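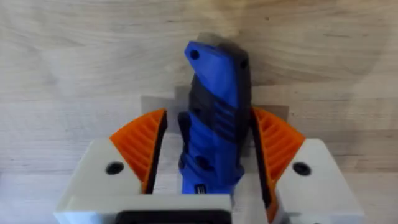

Flindow open day, quick write-up

Got in just after nine, 108 km on the clock from home and the first coffee still too hot to drink. Writing this at the kitchen table the same night, 5 July 2022, before it all goes out of my head. Excuse spelling.

Flindow do tool repair and refurb. Old dairy depot, roller doors up, sausage sizzle already going. Name badge, hi-vis vest, safety specs if you didn't bring your own. I hadn't. Mine kept sliding down my nose.

Ermelinda Barreto took our group round. Talks fast, walks faster. 25 of us to start with, fewer by the end as people peeled off for the sausages.

First stop, intake. Shelves of drills, drivers, sanders, each with a tag on a bit of string. Tag says what the owner reckons is wrong with it. "Makes a noise" was popular. One just said "no". Smell of warm grease and old sawdust, which took me straight back to Dad's shed.

Then the strip-down benches. This was the bit I came for. Vasco Cunha had a driver in halves before most of us had found a spot to stand. Screws into a magnetic dish, casing to the left, guts to the right. Showed us worn brushes next to new ones and you could see the difference from the back. He reckons most of what comes in as dead is brushes, switch or a battery contact gone furry. Clean the contacts first, he said, pencil rubber will do it. Wrote that on my hand.

Asked about drivers that get hot in long runs of decking screws. Answer: stop leaning on it, change the bit more often, blow out the vents. Fair enough. Guilty on all three.

Wood next door. They keep offcuts for testing, pine mostly, and you could have a go. Queue was long but it moved. I got a reconditioned driver and put in 2 screws, one straight, one less so. Setareh Sadeghi was minding that bench and was kind about the second one. She had me drop the clutch right down and come up a click at a time till the head sat flush. Years I've owned one of these and never touched the clutch ring. Going out to the shed tomorow to try it.

Grip came up too. Weight over the hand, wrist straight, don't strangle it. Smaller tools for overhead work even if it takes longer. My shoulder agrees.

Missed the battery talk - clashed with the bench session and the room was full anyway. Catrin Vaughan went and says the short version is don't leave them in the ute over summer and don't store them flat. She took notes, will get a copy off her.

Sales table on the way out. Refurbs with a 2 year warranty, prices decent, no haggling. Came home with a sander and a bag of mixed bits I did not need. Card machine was slow so have cash on you.

Niggles: parking tight, signs for the side gate pointing the wrong way, only one loo. Hard to hear in the big shed once the compressor kicks in, so stand near the front. Closed shoes or they turn you round at the door, saw it happen to a bloke in thongs.

Yaqin Deng is doing a car list for the next one. Put your name down with her if you want a lift, leaving from the hall carpark same as June.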